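Moving the Kokstead service to 9:40?

kostness
The elders want to start the second service 40 minutes later from June. Onyekachi Aliyu read the notice this morning. I like the idea. Parents get time for coffee after Sunday school.

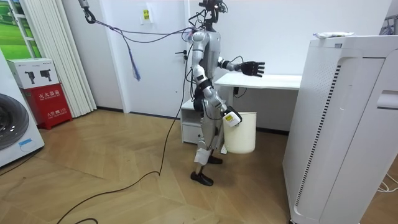 Re: Moving the Kokstead service to 9:40?

bellamix
Not for me. The sermon already runs long and we get home after one. Would they shorten the singing?

lu_146
I hope not. We only do 3 hymns as it is. Cut the announcements, they can go in the bulletin.

bellamix
The announcements are five minutes. The whole service is 90. Something bigger has to go if they want us out by noon.
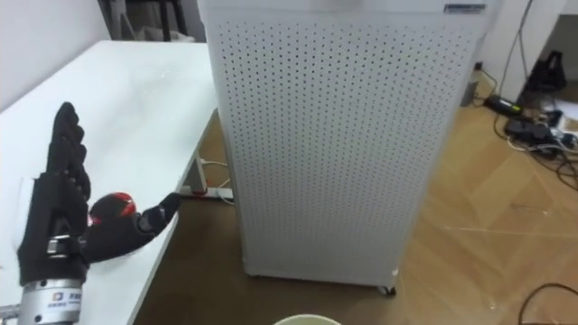 Black hand beside the white table

kostness
Title is wrong, sorry. 9:40 is when the first service lets out now. The second would start at 11:10 instead of 10:30.

lu_146
Then it's 12:40 before anyone leaves. My mother takes the bus and she won't stay for that. She'd have to switch to the early service, and she doesn't know people there.

bellamix
Same with the choir. Half of us sing at both, so that's a longer gap to sit through.

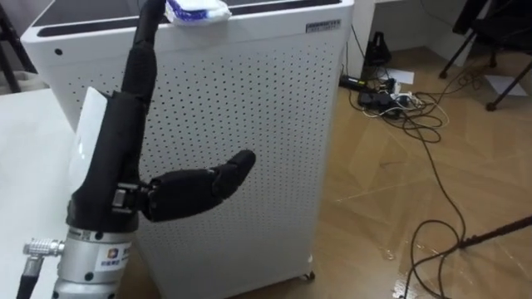

Hand and flat white card

kostness
Fair point about the choir. I hadn't thought of that. There's a sheet by the side door for comments, and Onyekachi said to write on it even if you're against.

lu_146
I'll sign it next week. Is there any word on rides?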